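Project Gallery: Haltari Table Setting, Room 119

Nedelham Student Robotics Club

I was asked to put together the gallery page for the Haltari project, and I agreed on the condition that I could write it the way I saw it. I have been sitting in on club evenings since August. I teach shop, I like machines, and I have yet to be persuaded that a pair of robot arms needs to know how to lay a table. The students know my opinion and have been good-humored about it.

The assignment is easy to state. Two arms, one placemat, one plate, one cup, a knife, a fork and a spoon. Starting from a mess, the arms are supposed to end with a place setting that a reasonable person would sit down at. The club plans to enter it at the Vindum student meet, in the household tasks class, where the judges scatter the pieces themselves and the team may not touch anything once the run begins.

The work goes on in the Konstantinidis building, which opened in 1958 and has the electrical outlets to prove it. Room 119 is at the end of the lower hall.

Cutlery First

The club started with cutlery, over my objections. I would have started with the plate, because it is big and round and hard to lose. Chrysanthi Antoniadis, who runs the software side, wanted the hard part up front so that if the whole idea was going to fail, it would fail early. I had no good answer to that.

The trouble with a knife on a table is how flat it is. A person slides a fingernail under the edge without thinking. A two-fingered gripper has to come down on both sides at the right height, and a small error in height means it either closes on air or leans on the tabletop. Add a shiny surface, where every bright streak competes with the metal for attention, and I start to wonder why anybody picked gold-colored flatware. I asked. The answer was that it came as a set and that they liked it.
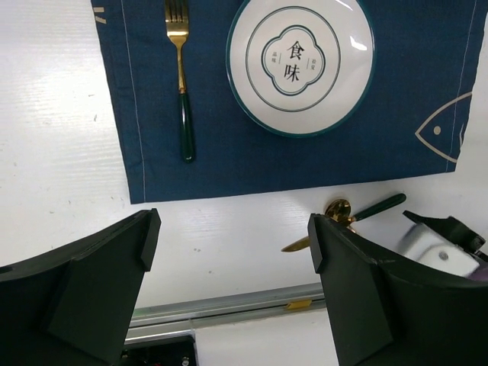

My other complaint about cutlery is the handles. Dark handles are easy enough to find on a white table. On a navy cloth they are another matter, and the software has to deal with both in the same run. The students' position is that it will learn the difference from practice. They have recorded more than 200 practice runs by guiding the arms by hand, and the arms then try to copy what they were shown. I have watched a fair number of these sessions. Some of the guiding is careful. Some of it was done near the end of a long evening by people who wanted to go home, and I would like to know what the arms are learning from those.

To be fair to the team, they did go back and throw out the worst ones after I made a pest of myself. The spoon got better. The fork did not change much, as far as I could tell, and the knife got worse for a while before it recovered. I have not heard an explanation of the knife that satisfied me.

What Counts as Set?

The club spent most of one meeting on this, and I think it was the most useful meeting of the season. A fork goes on the left. How far to the left? Does it have to be on the cloth? Is a plate centered if it is centered on the placemat, or does it need to be centered between the fork and the knife? The Vindum rules say "a conventional setting" and leave it there, and I would expect the judges to disagree with each other.

The team settled on a written rule of their own:

Plate in the middle of the mat, all of it on the cloth.
Fork to the left of the plate, tines away from the diner.
Knife and then spoon to the right.
Cup above the knife, upright.

They allow themselves a small margin on each item. I have argued for a smaller one. A margin is a comfortable thing to have when you are the one keeping score, and right now the club keeps its own score.

The writing on the plate has come up too. Should the emblem read right side up for the person eating? My vote was yes. The vote went the other way, on the grounds that turning a plate in place is a whole new skill and the meet is coming.

Both Arms

Using two arms looked like showing off to me at first. One arm can reach a good part of the table by itself, and a second one mainly gives the first one something to hit. The case for two is that the left arm can handle the fork side while the right arm takes the cup, and that neither has to stretch across the mat. I accept the stretching part. The time saved is a claim I would like to see measured with a stopwatch by somebody outside the club.

The practice starts are drawn up from a list, so that the students can't give themselves easy ones. My favorites are the starts with crossed cutlery. Pull on the top piece and the lower one may well come along for the ride, and whoever wrote the software had better have a plan for that. At present the plan is to pick up whichever piece is on top and hope.

Left arm over the fork, knife and spoon crossed at the front, and the plate still off the cloth. The whale has no job in any of this, though it does give people something to point at when they argue about which way is up.
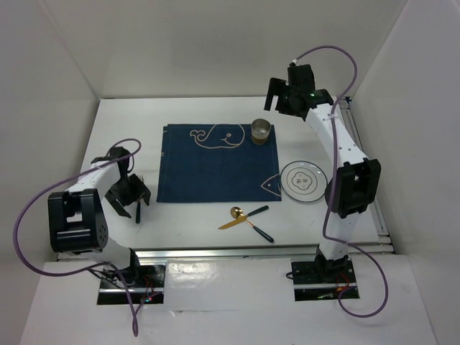 Where Things Stand

The best streak I have personally witnessed is 4 full settings in a row. I was told about a longer one, on an evening when I was absent. I have asked that anything we quote on a poster be something a visitor can ask to see again, with the pieces moved, and the team has agreed to it in principle.

My remaining list, which I have also taped to the door:

Run it with the room lights off and the blinds open, then the other way around.
Let a stranger scatter the pieces.
Write down the failures with the same care as the successes.
Try a different placemat, preferably a plain one.

The last item is the one I care about most. If the arms can only set a table that has fish on it, I would like to know before the judges do.

Visitors are welcome in the evenings after 6:30. Please keep your sleeves off the rails, and don't help the robot.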